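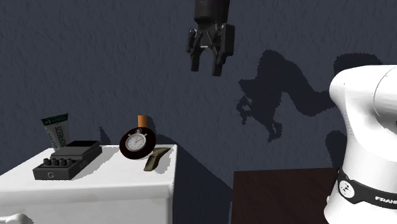
Re: [cell-maint] Fingers not parallel after pad change

On the Drandlow cell we had the same symptom in April, so some notes below the quote.

> After fitting new pads on the Ukdale arm the right finger
> sits lower than the left with the jaw open. Grasp width
> reads fine. The simulated cell shows an offset too, so I
> don't know whether to shim the real one or fix the model.
> Also, do you re-home before or after loading the new
> payload values?

Leave the shims alone for now. First check that the hand is square to the flange. If the flange is tilted, both fingertips shift together with the housing and it looks like a finger fault when viewed from the side. Put a square against the housing, then against each finger.

If the housing is square, take both fingers off and clean the seats. Ours had a smear of old thread locker under one of them. Refit, snug the screws by hand, close the jaw on a flat gauge block, then tighten. Tightening with the jaw open lets each finger settle where it likes.

For the model, look at it straight on with an orthographic camera before you edit anything. Perspective alone will put one tip below the other. If the offset is still there, compare the two finger origins in the description file — the Srivastava export had a sign error in one of them.

Payload first, then home. We run 200 open/close cycles afterwards and recheck the gap at 9 and 54 mm. Berner does 300, but I have not seen anything move after the first 200.

Please post the finger origins from your file if the square shows nothing.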